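# Sorting: How Things Get Put Into Groups

Think about the drawer in your home where everything ends up. It might have batteries, rubber bands, a key, and a birthday candle in it. If you need the key, you have to dig. Now think about the drawer with the forks and spoons. You can find a fork in there in the dark.

The second drawer has been sorted. Sorting means putting things into groups so that the things in each group are alike in some way.

## What does "alike" mean?

Things can be alike in lots of ways. Here are some of the ways people sort:

- by color
- by size
- by shape
- by what the thing is made of
- by what the thing is for

The way you choose is called the **rule**. A rule has to be clear enough that another person could use it and get the same groups you did. "Red things" is a fairly clear rule. "Nice things" is not, because you and your brother may not agree on what is nice.

## One pile, many rules

Say you have a tomato, a red crayon, a banana, and a yellow pencil.

If your rule is color, the tomato goes with the crayon and the banana goes with the pencil. If your rule is "can I eat it?", the tomato goes with the banana. The crayon and the pencil go together too. Nothing in the pile has changed. You only changed the rule.

Both ways are right. The one you pick depends on what you need. A person making lunch wants the food in one place. A person painting a rainbow might want all the reds together.

## Sorting at work

Zoriana Pavliuk runs the stockroom at a school supply store in Altmont. The store keeps 587 kinds of items on 46 shelves. When a delivery comes in, she sorts it two times. First she sorts by what the thing is for: writing, cutting, sticking, or measuring. Then she sorts each of those groups by size – small things up high, big heavy things down low.

Libraries sort as well. The children's room at the Tatton library has 3,353 books. Stories are in order by the author's last name. Fact books are in order by subject, so all the books on frogs stand side by side.

## Why labels help

A label is a word or a picture that tells you which group goes where. Without one, you have to remember the rule, and so does everyone else who uses the shelf.

A good label is short. It names the whole group and leaves out the list of what is in it. "Fruits" is a group name, and it still works if you buy pears next week.

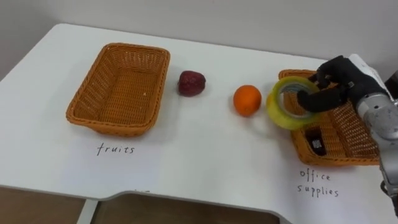
Some groups are easy to tell apart, and fruits and office supplies are two of those. You eat one and you use the other at a desk. You can write the names right on the table, under the baskets, as was done on this white one. The apple and the orange belong on the left, where it says "fruits." The roll of tape belongs on the right. Look at the tape and the orange again, though. Both are round. If the rule were shape, they would go in the same basket.

## Things that are hard to sort

Sometimes a thing fits in two groups, or in none. Where would you put an eraser that is shaped like a strawberry? It looks like a fruit, but you can't eat it. With "what is it for?" as the rule, it goes with the office supplies.

When a thing fits nowhere, you can make a new group. Many people have a box marked "other." Keep that one small, or it turns into the messy drawer.

## Try it

1. Get 10 small things from around your room. Ask first if they belong to someone else.
2. Pick a rule and don't say it out loud.
3. Sort the things into two groups.
4. Ask someone to guess your rule.
5. Mix everything up and sort again with a new rule.

## Words to know

**Group:** things that are put together

**Label:** a word or picture that names a group

**Rule:** the way you decide what goes in each group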